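Pad Wear

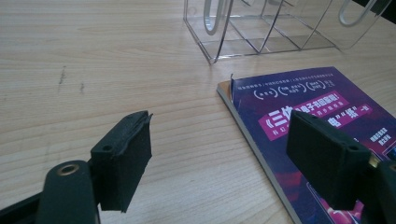 The left pad, top edge peeling. The book is the purple one.

Grip 1466 was the one that slipped. Everything up to then, fine. Boring even. Close, lift, over, open. Aravind Pinto had a mug of tea going and the log scrolling and he was not looking at the table, he was looking at the window, November, dark by half past four.

Then the sound. Not a crash. A flap, a slap, paper on wood.

He looked. Book down. Fingers shut on nothing.

"Hold," he said, out loud, as if it took voice commands. It didnt. It opened and went in again. Closed. Log said GRIP OK. The book hadn't moved.

GRIP OK.

He hit the stop. The red one, the real one, with the heel of his hand so hard the tea went over. Quiet then. Fan noise. He stood there with his sleeve dripping and read the line again. Force good, width good. It thought it was holding something.

He rang Kurian, Kurian was on a train.

"Which pad?"

"Left."

"Peeled?"

"At the top. Like a, like a bit of old carpet."

"So it folds over. Bunches up. Sensor thinks that's a book."

"It thinks that's a book," Aravind said.

"When did we change them?"

He had the sheet in front of him. Change every 766 grips, Kurian's own handwriting, underlined. Right pad, signed. Left pad, no signature, just a coffee ring and the start of an A.

His A.

"Hello?" said Kurian. Tunnel. Gone.

He sat down. Did the sum he didn't want to do. The same pads were on the arm at Surnudden, the long ward, where it wasn't books. Glass bottles there. Trays over beds. 14 beds. Same box of pads, same week, and who had signed for those? He couldn't see the sheet from here. He could see himself though, in the van, late, one glove on, saying left one's fine, do it tomorow.

Mokeo picked up on the second ring. Night desk.

"Stop the arm," he said.

"It's halfway down the row, it's doing the drinks."

"Stop it now please. Dont let it put anything down, just stop it."

"It says everything's OK."

"I know what it says."

Her chair. Feet, fast, then slower. A door. He held the phone so tight his ear hurt. Almost a minute of somebody else's corridor.

"Okay," Mokeo said, out of breath. "It's stopped. Bed nine."

"Is it holding a bottle?"

She took a while to answer.

"Its hand is closed," she said.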